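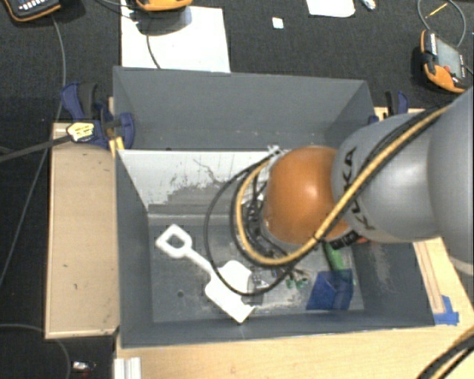 Sand gets everywhere, a reader from Clitby wrote to us after our last piece on indoor play, and she wanted to know how anyone lives with a box of it in the house. I took her letter along when I visited the woman who runs the Stomano workshop, and she laughed before I had got to the end of it.

"Well, she's right," she said, pouring us both some coffee. "It does get everywhere. I have found it in my purse and in the butter dish, and once, in November, in a Christmas card I was about to mail."

She has been building sand bins for schools and playrooms for 12 years, and she talks about them the way other people talk about their gardens (at length, and with a good many detours). A bin should have sloping sides, she told me, and she held her two hands in a V to show me. Her first ones were plain square boxes, and the sand packed itself into the corners and stayed there until somebody went after it with a spoon.

"With a slope it slides back down to the middle, where the children want it anyway," she said. "Gray paint, too. I tried yellow and I tried a very pretty green, and they both looked dirty in a week. Gray sand on gray paint, you can live with that for years!"

We got onto toys, and here she has firm opinions. She likes a small plastic shovel with a flat, square blade and an open handle that a mitten could fit through. A round blade, she says, leaves a little behind every time, and a flat one scrapes the floor of the bin properly. She likes one small see-through cup to go with it, so a child can watch it fill, and she would stop there, though the grandparents never do.

Her bins went out through a shop called Skokel at first, and later through Zwane, who asked for a bigger model and then sold around 300 of them, to her great surprise. She still sets each one on a table herself before it leaves and tries it out with a shovel. "I tell people it's an inspection," she said, "but I just like doing it."

And the letter from Clitby? She read it again, more slowly. Put an old bedsheet under the table, she said, shake it out on the grass in the evening, and keep the lid on the butter.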